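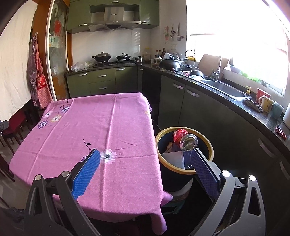
Hi Siriporn, and thanks for being patient with me on this one. The Wornside lunch club has now been going for long enough that I can tell you how your grant is being spent without guessing, so get yourself a coffee. I'll start with the tables, because the first thing people told us back in February was that the hall felt like a waiting room, and we took that to heart. We dropped the bare tops and went over to cloths, and the pink-purple one with the purple and white flowers printed on it has turned into the favorite (I've been asked where to buy it more often than I've been asked for a recipe). It hangs in folds and it creases and I have given up ironing. People sit longer at a table with a cloth on it, and sitting longer is pretty much what you are paying for.

So, numbers first, since I know you have a form to fill in. We have 19 regulars signed up, all of them living in Wornside or on the Pestberg side of the creek. When I wrote the application I promised you a weekly hot lunch, a ride for anyone who needs one, and a phone call to anyone who misses. The lunch has happened every single week apart from 2, both of them in the ice storm when the county told everybody to stay home. The rides are working. The phone calls are working better than I dared hope, and I'll come back to those.

The food

Kosmas Sarantis is still running the kitchen, and I'd like you to know how much of your money he has not spent. He plans the menu around what is cheap that week and he makes one big pot stretch into soup for the freezer. The lemon chicken and rice is the runaway hit. The lentil bake was not! Two plates came back untouched and one lady told him to his face that she had raised a family without ever eating a lentil and didn't plan to begin now. He took it off the list and tried the same lentils in a soup with plenty of carrot and sausage, and she had seconds.

We did have to change how we handle special diets. I had been keeping it all in my head, which was fine when we were small and then stopped being fine. Now there's a card for each person in a recipe box by the serving hatch, with what they can't have and who to ring if they feel ill. Low salt is the big one. Kosmas salts nothing in the pot anymore and puts shakers out, and we've had grumbling about that, but less each month.

One overspend to own up to here. The old warming cabinet quit on us in the spring and we couldn't get parts. I bought a reconditioned one and moved money over from the outings line to pay for it. I emailed you at the time and you said okay, so this is only so it's written down somewhere besides my inbox.

Rides

We use Jastia for the people who can't climb into an ordinary car, and our own drivers for everyone else. Jastia has been on time nearly always, and the two late pickups were both roadworks on the Pestberg road. They do need the list the afternoon before, and I forgot once. I've now got an alarm on my phone that goes off so loudly it frightens my dog.

We have 5 drivers of our own, which is enough until somebody takes a vacation. July was thin — I did the long loop myself three weeks running and ate my lunch standing up. I'd like one more driver before winter and I've put a notice in the library and at the feed store.

Phone calls

When somebody doesn't show, we call before the dishes are done. Most of the time it's a doctor's appointment or a visiting grandchild. One gentleman had simply got his weeks mixed up and was sitting in his good jacket on the wrong day, a bit embarrassed, so we now send everyone home with a little slip showing the next date. One call did matter a great deal. She had fallen in the bathroom and had the phone in her pocket but didn't want to bother anyone. Her daughter came over from the next town, she had a few nights in the hospital, and she's back at her usual seat by the window complaining about the draft. I'm leaving her name out at her request.

What people say

You asked for feedback and I tried handing out your survey. I'm sorry to say most of them came back with only the first page done. The print is small and the scale from "strongly agree" on down made several people cross. What I've done in place of it is sit with a few folks each week and write down what they tell me. The words that come up most are "company" and "something to get dressed for." A couple of them would like cards after lunch, so we've started leaving the hall open for another hour. There's a cribbage rivalry going now that I am staying well out of.

If you could let me have a large print version of the survey, I'll try again in the fall.

What didn't go well

The outings. We planned a trip to the garden center and had to cancel it when the bus company, Virk, changed its minimum booking, and then the warming cabinet ate what was left. I would like to carry the outings line over to next year if your rules allow. I'd also like a proper talk about storage. The hall lets us have one closet, and it holds the cloths, the shakers, the board games and the recipe box, and every week something falls on my head.

What's next

Through the fall we carry on as we are, with the new driver if I can find one. Kosmas wants to try a breakfast once a month, and I've told him to cost it out first. I'll send the receipts in a separate envelope, sorted by line, with the warming cabinet on top. Come and eat with us when you're next out this way, and tell me the week before so Kosmas can show off. He's promised you the lemon chicken.

23 August 2018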